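Grokumden teaching handle – wrist camera version

I sell exactly one thing on this page, and it's the handle I got tired of wishing for. You hold it, squeeze the trigger, and the arm copies your hand while the wrist camera records along with the joint positions. When you're happy with a take, tap the side button and it's saved. Bad take? Double tap and it's gone (I do a lot of double tapping).

It works with arms up to 13 pounds of payload, and setup takes me about 30 minutes, most of it spent on matching the trigger to the gripper's travel. Do that part slowly! If the fingers close before your hand feels like they should, every demo you record will be a little bit off and you'll be chasing it for days.

In the box: the handle, the Stenico wrist bracket, the clock sync puck and 3 spare trigger springs. Price is $2,952 with the recording software. You bring the arm, the gripper and a computer.

My own advice for a first job is something stiff on a plain surface. Cables are great fun later on – they flop, they hide behind themselves, and you'll want many more takes than you planned. Wood grain and glare are worth having in your recordings too, so don't go covering up a nice shiny table.

Wrist camera views, open fingers over the tabletop first and then cables:
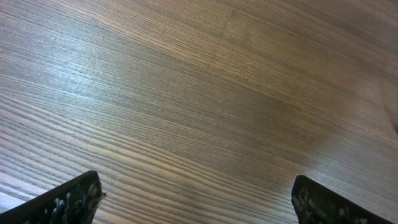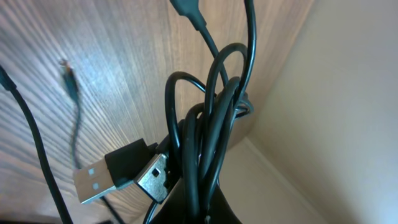
Urszula Malinowski: Does the bracket from the older Horeck kit still fit, or do I need the Stenico one? Mine has the two-screw plate. I mostly record cable routing, and I'd love to keep my camera angle the same so the old demos stay usable.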